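4.2 From picking to demonstrating

Before the change, the returns area at Rengifo ran on hand sorting alone. Clerks opened each parcel, checked the item against the order and put it in a bin for restocking, repair or disposal. In August the company moved the easy categories to two robot arms supplied by Vedeck, and part of the clerks' shift became demonstration work. A clerk wears a sensor glove and handles goods at a table, and the recorded hand motion is used to train the arms (Figure 2).

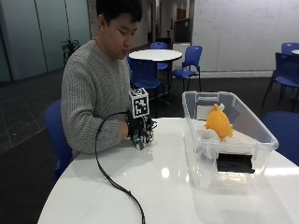

Figure 2. Demonstration work at a table, with sensor glove and storage bin.

Clerks described the new task as lighter on the back and harder on the attention. Sorting had allowed talk across the line. Demonstrating asks for slow, even movements, and a session with too many pauses is thrown out. Over the study period the team recorded 1642 sessions, of which 205 were rejected. Rejected sessions did not count toward the target of 1000 usable recordings, and several clerks brought this up before we asked about it.

Pay was the second point of friction. Demonstration hours were paid at the sorting rate, although supervisors called the task training in shift plans. Charito Sarmiento, a shift lead, told us that her group wanted the hours listed as skilled work. "We are showing it how to do our job," she said. "That should be written down somewhere." Management had not settled the question when our visits ended.

The clerks did not agree on what the arms meant for their own jobs. Those with longer service expected to move to repair checks, where soft or oddly shaped goods are still handled by people. Newer clerks were less sure, and two had applied for transfers. Similar splits by length of service were reported by Bakalis in her study of the Cenesine packing hall, where no demonstration work was involved.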